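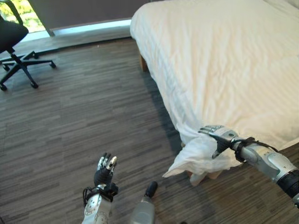 Nseir Residents' Association - Bedding and Laundry Group

Forum > Building Services > Laundry Room > Washing large duvets at 60

pulus_4b
The label on my double duvet says 60 maximum, synthetic fill. The machines downstairs are rated for 6 kg dry load and the duvet weighs just over 2 kg on a luggage scale. On paper that fits. In practice the drum is packed tight before the door closes. Has anyone run one through and had the middle come out clean?

drumspeed
Weight is the wrong figure for this. Rated load assumes cotton, which packs down. Hollow fiber takes up far more volume per kilogram and keeps pushing back against the drum wall. If you can't get a flat hand between the duvet and the top of the drum, the water won't circulate through the center. The outer layer gets washed and the core gets damp.

kiko
Disagree in part. I wash mine in the same machines twice a year. Long cycle, extra rinse, half the usual detergent. It compresses once it's wet. The problem is the spin. If it loads up on one side, the machine detects the imbalance and stops with water still in the drum.

drumspeed
It compresses on the outside first. That's my point. Open yours up after the wash and feel the middle before you spin it.

kiko
I have. Evenly wet, no dry patches. Mine is a light summer weight though, so that may explain the difference.

jonero_east
Two things to separate here, cleaning and dust mites. For mites what counts is the temperature the fill reaches and how long it stays there. I put a probe thermometer in the drum water on the 60 program in May and it peaked at 63, then dropped off quickly once heating stopped. The fill lags behind the water. A short cycle at 60 may never get the core up to temperature.

pulus_4b
Useful, thanks. So long cycle either way. What about drying? The dryer is the same size as the washer.

jonero_east
Low heat, and take it out every half hour to shake it and turn it over. Expect several rounds. If you use high heat the cover dries, the sensor reads dry and the cycle ends with the fill still wet. That's where the musty smell comes from.

drumspeed
Or use the large machines at the Pulus laundromat. Bigger drum, one wash, one dry. For a winter weight double I wouldn't use anything else.

kiko
That costs more than it needs to if you have a cover on it. With a proper cover the duvet itself needs washing once a year at most - the cover takes nearly all of the wear.

drumspeed
Once a year is fine. I'd still do that one wash in a drum that fits.

pulus_4b
Tried it this morning in the left-hand machine. No gap at the top at all, so I took it back out and didn't start the cycle. Will take it to Pulus and post the drying time.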